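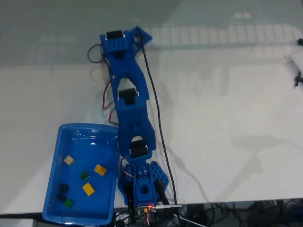

Blue tray with raised sides and rounded corners, toy building bricks in mixed colors.

Karkosley Sorting Trays and Loose Bricks: Frequently Asked Questions

Which bricks fit the trays?
Any toy building brick. The floor of the tray has no studs or dividers, so brick size and system make no difference.

How are loose bricks sold?
By weight, in bags of 1000 g. Bags are mixed by color and shape. We do not pick bags to order. Single-color lots are listed separately under Cendura when stock allows.

Are the bricks new or used?
Both. Cendura lots are new. Mixed bags are used bricks, washed and checked for cracks and bite marks before packing. Light scratches and slight yellowing are not treated as defects.

How many bricks should go in a tray at one time?
For sorting, a single layer with gaps between pieces. Small bricks disappear under larger ones once the floor is covered. Refill in small amounts from the bag.

Can the tray be used for storage?
For short periods. It has no lid and does not lock to a second tray. For long-term storage use the Hevier box, which holds 1000 small bricks and closes with a clip.

How do I clean the bricks?
Lukewarm water and dish soap. Put the bricks in a mesh bag, soak, rinse, and spread them on a towel with the open side down. Do not use a dishwasher, a hair dryer, or a radiator. Stickered or printed pieces should be wiped by hand.

How do I clean the tray?
Wipe with a soft, damp cloth. Scouring pads dull a glossy finish permanently.

The tray slides on my table. What can I do?
Smooth tabletops give little grip. Wipe the underside of the tray and the table, then dry both. If it still moves, place a thin rubber mat underneath. Mats are 2 mm thick and sold in the Ghoneim accessories section.

Two bricks are stuck together. How do I separate them?
Use a brick separator. Knives and teeth leave marks on the edges and the bricks will no longer sit flush.

Are the bricks suitable for toddlers?
No. Small parts are a choking hazard for children under three.

Can I return an open bag?
No. Sealed bags and unused trays can be returned within 14 days of delivery. Return postage is paid by the buyer.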